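Reading time: 6 minutes

We use cookies to remember your settings. You can change your choices at any time.

Do film trailers tell the truth?

You are sitting in the cinema with your popcorn, and before the film starts you get the trailers. One of them is brilliant. A dragon swoops over a city, a girl says something very funny, the music goes BOOM, and a deep voice tells you it is the adventure of the year. You decide on the spot that you must see it.

Months later you do see it. The dragon is on screen for four minutes. The funny line is the only funny line. Most of the story is about people arguing in a kitchen.

Were you tricked? Perhaps a bit. To work out how much, you need to know what a trailer is and who pays for it.

A trailer is an advert

It looks like a little film, and it is made from bits of a big one, so it is easy to forget that somebody is trying to sell you something. A cereal advert wants you to buy cereal. A trailer wants you, and whoever buys your tickets, to turn up at the cinema.

The people who make the film often don't make the trailer. The job usually goes to a separate company that does nothing else. Let's say a studio called Prutton has made a film called Zudimis, about a boy who finds a dragon's egg in a quarry. Prutton sends the film to a trailer company, Kälin, and asks for two minutes that will make people excited. Kälin's editors watch the film over and over and pick out the best bits. That is what they are paid for. If the middle hour is dull, you can be fairly sure that none of it will be picked.

How to make a boring film look exciting

Editors have plenty of ways to do this, and most of them are simple once you know about them.

The first is speed. Film is made of still pictures shown very quickly, usually 24 every second. In a trailer each shot might last for only a second or so before it jumps to the next. Your eyes hardly have time to take in one thing before there is another. A slow film chopped up like this feels fast.

The second is music. Try watching a trailer with the sound off. It is surprising how much of the excitement disappears. Quite often the music you hear isn't in the film at all. It may have been chosen before anybody had finished writing the real music, or it may be an old song that people already like.

The third is the one I trust least. An editor can put two shots side by side that have nothing to do with each other. In the trailer for Zudimis, the boy shouts "Look out!" and then the quarry explodes. In the film, he shouts "Look out!" because his sister is about to step on a sandwich. The explosion comes an hour later, when he isn't even there. Both shots are real. The story you made out of them in your head is not.
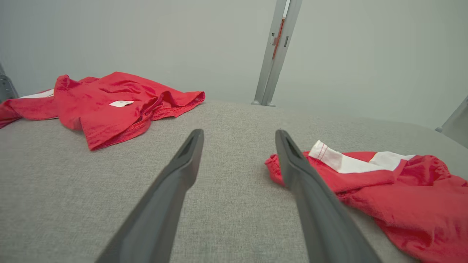
You can test this yourself with a phone or tablet, if a grown-up says it's all right. Film a friend looking surprised. Then film a plate of biscuits. Then film an empty plate. Show somebody the face followed by the biscuits, and then show somebody else the very same face followed by the empty plate. Ask each of them what your friend was feeling. You may well get two different answers, even though the face hasn't changed.

Scenes that were never there

Sometimes you wait all through a film for a bit you saw in the trailer, and it never comes. You didn't miss it while you were getting a drink.

Trailers are often put together while the film is still being worked on. The director may still be trying out scenes and throwing some away. If Kälin used a scene in June and the director cut it in July, the trailer can't be pulled back out of everybody's memory. It has already been watched.

That is a fair explanation, and I believe it most of the time. There are other times when I'm less sure. If a joke has been in every advert for weeks and isn't in the film, somebody must have noticed. They could have changed the adverts, and they chose to leave them as they were.

Special effects cause the opposite problem. A dragon made on a computer takes a long time to finish, and the trailer may come out before it is ready. So the dragon in the trailer might look flatter or a different colour, and then look much better in the cinema. People on the internet sometimes get very cross about an unfinished dragon. It is worth waiting to see the real one before you join in.

What about all those stars and quotes?

Near the end of a trailer, words often fly at you. "AMAZING!" "A triumph!" Five gold stars in a row.

Be careful with these. A quote in an advert can be very short, and short quotes are easy to bend. Suppose a reviewer for a film website called Prelomero writes, "It is amazing that anyone thought this was a good idea." Take out one word, put it in big letters, and you have "AMAZING!" In many countries there are rules about misleading adverts, and people can complain when a quote is unfair. Even so, a quote that is only one word long ought to make you wonder what the other words were.

Look at who said it, too. Is it somebody who reviews lots of films and sometimes dislikes them? Or is it a name so small that you can't read it before it vanishes?

Then there are the big numbers. "Watched 20 million times in a day!" That sounds as if 20 million people loved it. But a view isn't the same as a person, and it certainly isn't the same as a person who enjoyed it. If a trailer starts playing by itself while you are scrolling past, that might be counted as a view. If you watch it six times because your little brother keeps pressing the button, that might be six. Different websites count in different ways, and the advert hardly ever says which way was used.

Rumours are even wobblier

Before there is a trailer, there are rumours. A website says a famous actor "might be in talks" to play the dragon's voice. Another website copies it and leaves out "might". A third says it is "confirmed". By teatime, your whole class knows it for a fact.

When you read something like this, try to find out where it began. Did the studio say it? Did the actor? Or does the story only say "sources", which can mean somebody who really works on the film and can also mean somebody's guess? If 1000 websites have all copied the same guess, you still have just the one guess.

Look out for careful little words as well: could, may, reportedly, is said to. A writer who uses them is telling you that they don't know. That's all right, as long as you notice.

So should you stop watching trailers?

I wouldn't. Lots of them are fun, and some are better than the film. A good trailer can tell you useful things: who is in it, whether it is a cartoon, what sort of story it might be and if it is likely to be too scary for you.

For that last one, though, the age rating is a better guide. It is decided by people who have watched the whole film and aren't trying to sell it to you. There is usually a short note with it that says what to expect, such as mild threat or a sad scene.

Next time you see a trailer you like, try asking a few questions on the way home. Did I find out what the story is, or did I only see things blowing up? Were there any quiet bits? Would I still want to go if the music had been different? Has anyone I know seen it, and do they usually like the same things as me?

If you still want to go after all that, go. Just don't be too upset if the dragon turns up late.

Get our newsletter for young readers once a month. Ask a parent or carer to sign up for you.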